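Cludden – mixed-bin picking data, release 2

README, last updated September 11, 2022

Summary

Cludden is a set of recorded attempts at one small chore: taking mixed household items out of a bin, one at a time, with a robot arm. We put it together to get a plain answer to whether a machine can clear up a drawer's worth of odds and ends yet. The short answer is not reliably.

Contents

2271 attempts in total. Of these, 1055 are marked as a successful pick. The rest are misses, drops and double picks. The first release, from June, had arm poses only. This one adds camera images.

Folders

ciltano/ – attempts using the Ciltano grasp planner
tanner/ – attempts using Tanner, our simple baseline
labels/ – one line per attempt, with outcome and item class
70 attempts are held back for testing and are listed in labels/heldout.txt.

How outcomes are marked

An attempt counts as a success if one item leaves the bin and stays in the gripper until release. Two items at once is a double pick, even if both arrive safely. Labels were entered by hand.

What is hard

Clear plastic is the worst case. Depth readings go straight through it, and the planner often aims at the bin floor behind. Thin wire items come next. Solid blocks sitting by themselves are easy for both planners.
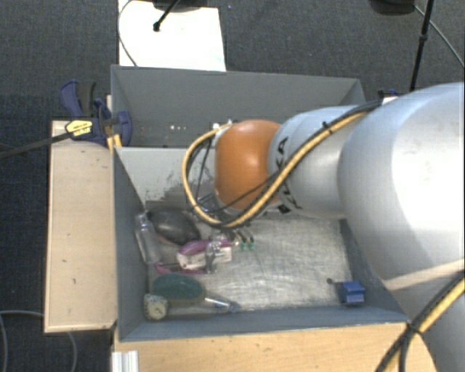 Items lying against a wall or in a corner fail more often than items in the open, and clusters lead to most of the double picks. A person would push the pile apart first. Neither planner does this.

Known problems

The arm and its cables hide part of the bin in many images. Item classes are coarse – anything with bristles is "brush". Do not use the success rate to predict results in a real kitchen or on a packing line.

License

Free for research use. Please cite the Zimanness project and give the release number.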